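02/08/2023 – The sound art group Tumance will present its new work, *Fondness*, at the Hakala arts centre in October. The work is a listening piece for up to 60 visitors at a time, and it was made during a residency of 19 weeks on the island of Vimell.

The members of Tumance recorded the island by day and by night: the harbour, the school kitchen, the wind in the fences and the voices of people who live there all year. From 400 recordings they kept 392 for the final piece. The recordings are played in a new order at each performance, so two visits will not sound the same. 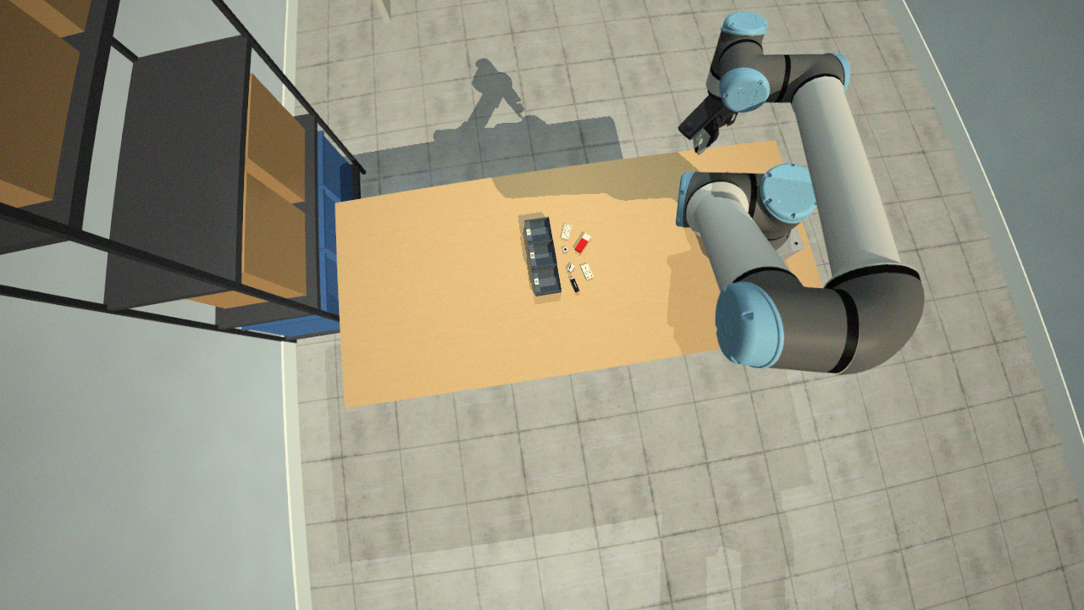

*Computer-rendered view of a table with a black divided tray.*

Visitors are asked to leave their shoes at the door and may sit, lie down or walk slowly through the room. There is no stage and no fixed place for the audience. The piece has very few spoken words – these are in the dialect of Vimell, and a printed translation in English can be taken at the entrance.

*Fondness* is the second work by Tumance about small islands. The first one was made for radio only. After Hakala, the new piece will return to Vimell, where it will be played in the old boat hall with free entry for all residents.

Tickets can be reserved from the Hakala box office. Journalists who wish to attend the preview, or to receive short sound extracts, are kindly asked to contact the press office of the arts centre.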